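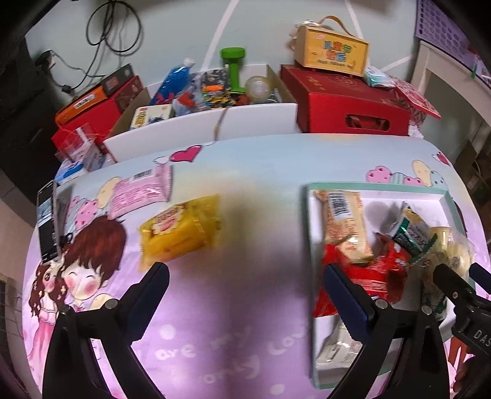
How do I sort the Prillthorpe snack box? Start with the crinkly stuff! Wafers and wrapped breads go in the white box with the mint-green rim (it sits so nicely on the pastel tablecloth), and anything crushable stays on top.

Do I need to flatten the packets? Please don't, the little cakes hate it. Lay them flat, 2 deep at most.

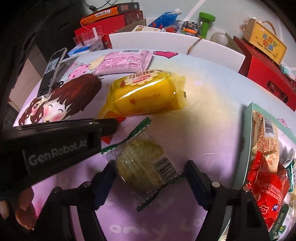

Obadia Kashindye wrote in to say he puts the big breads in last and hasn't squashed one since March. Love that, and we do it his way now!

Can I mix sweet and salty? Sure, as long as everything is still sealed.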